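Recording cloth sorting episodes with two arms

These are the steps we follow at Hutstead when we record examples for the cloth sorting policy. The page assumes that your arms are already calibrated and that the Nurker recorder starts without errors. If not, please do the setup page first.

1. Prepare the table

Put the two bins near the far edge of the table, pink on the left and blue on the right. Leave a wide gap between them, so the grippers have room to turn. Wipe the table before the first episode of the day. Do not put a mat on it, the policy must learn to live with the reflections.

2. Go to the start pose

Bring both arms up and to the sides, with nothing in the grippers. Wait until the arms stop moving completely, then press record. If you press too early, the first part of the episode contains a small shake and the filter from De Smet will reject it.
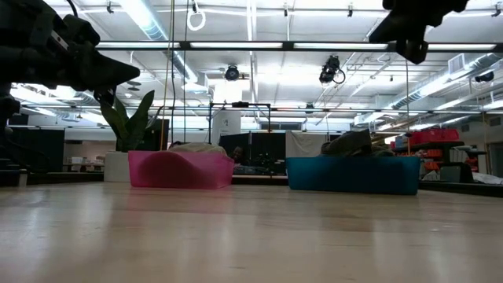

Table with the two bins, grippers empty.

3. Record the episode

Take one piece of cloth at a time. Move slowly near the fabric and at normal speed in the air. When a grasp fails, do not stop the recording — open the gripper, go up a little and try again. We want such corrections in the data. Stop only if an arm touches a bin hard or the leader handle loses connection.

Dark cloth is more difficult than light cloth. It often does not lie flat, and in the camera view the folds are hard to separate from the shadow. Look for a raised edge or a peak and grasp there. Try not to press the fingers down into the middle.

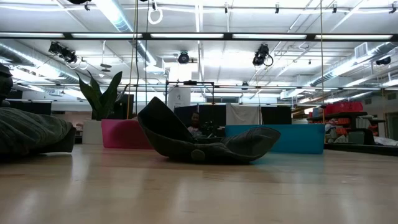 Dark fabric on the table, with one side raised to a peak.

4. Change the start state

After each episode, drop the cloth again from a different height. Do not arrange it by hand to look nice. In August we had a batch of 175 episodes where the cloth was always folded in the same direction, and only 59 of them were kept for training.

5. Save and label

Write the color of the cloth and the target bin in the Nondilix form. Use "partial" if a piece hangs over the rim of the bin, and "fail" if it is still on the table at the end. Then return to step 2.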